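Does a new window pay for itself?

Hazel Kapoor has been selling and fitting replacement windows in Drirnville for long enough to distrust most of what gets printed on the brochures. I went to see her at the Woltermont showroom in May with one question: do secondary glazing panels, the kind you clip inside an old sash, do the job of a full replacement for a fraction of the price?

"Depends on what you think the job is," she said. "If you want the draft gone, sure, a panel will help. If somebody told you it'll cut your heating bill in half, I'd like to see that bill."

I had brought a leaflet from Dalgleish, a rival outfit, promising savings of $346 a year on an average home. Kapoor read it twice and asked what an average home was. I couldn't tell her. The leaflet didn't say how many windows, what kind of heating, or what the place was like before.

"So it's a number on a piece of paper," she said.

Her own quote for a front bedroom with two tall sashes came to $1,365 with clip-in acrylic panels, fitted. Full replacement units for the same room were over $2,000, and that was before any work on the rotten sill. I asked which one she would rather sell me. She laughed and said the replacements, obviously, and that I should keep it in mind while she was talking.

She was less cheerful on condensation. Customers are often told that a panel will stop the glass misting up. Kapoor says that if the inner panel leaks at the edges, damp room air gets in behind it and settles on the old cold pane, where you can't wipe it off without taking the whole thing down. "Then they call me in January and say it's faulty. Well, it might be. It might also be a magnetic strip somebody painted over."

And noise? Here I had expected an easy yes. She gave me half of one. A wide gap between the panes helps with traffic, she said, but plenty of old frames don't have the depth for it, and a thin panel stuck close to the glass does very little. She has one customer on Indmont Road who swears by his. She has another two doors down who asked for her money back.

I asked how long the panels last. The supplier's guarantee covers the seals for ten years. Kapoor, who is 70, said she had learned to read the exclusions first. This one leaves out south-facing rooms.

Her advice was to caulk the frame and hang a lined curtain, then wait one winter before spending anything larger. I pointed out that she makes no money from that. "I make a little on the caulk," she said.
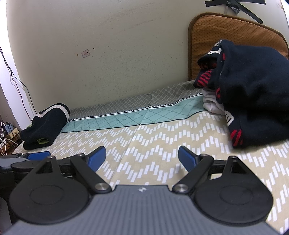

Desmond Baptiste writes that we let her off lightly on the price. He had the same acrylic panels cut to size at a plastics shop, bought the magnetic strip by the roll, and put them up himself in an afternoon. He agrees about the condensation, though, and says his bathroom one came down after the first winter and has stayed down.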